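Come Tell Me Your Adoption Story: Families Wanted for the Banthorpe Project

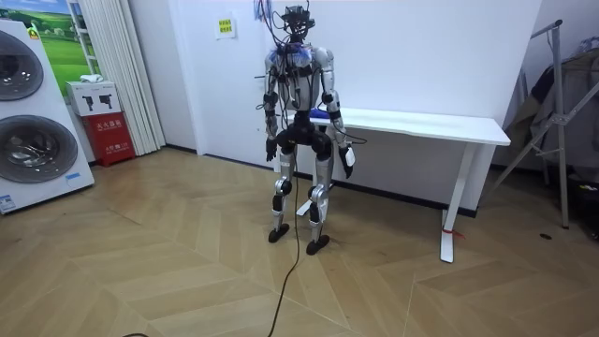 Calls & Opportunities

Hi, friends! I'm looking for 20 adoptive or foster families to chat with me this spring, and I'd love for yours to be one of them. We brought our daughter home through foster care when she was 2, and back then I would have given anything to hear from a mom a few years down the road (instead of reading forms at midnight!).

So I'm putting together the Banthorpe Project, a collection of family stories that Nernanix is printing for new parents in Skasdale. We're starting with 500 copies.

You'd talk with me for an hour, by phone or at my kitchen table, and then look over what I write before it goes anywhere. Kinship families, single parents, folks still waiting on a match - yes, please, all of you! Grown adoptees too. I can change every name, and kids don't have to take part.

Each family gets a $20 grocery card and a copy of the book in June.

Send me a few lines through the contact form by 8th April and put "Banthorpe" in the subject so I don't lose you.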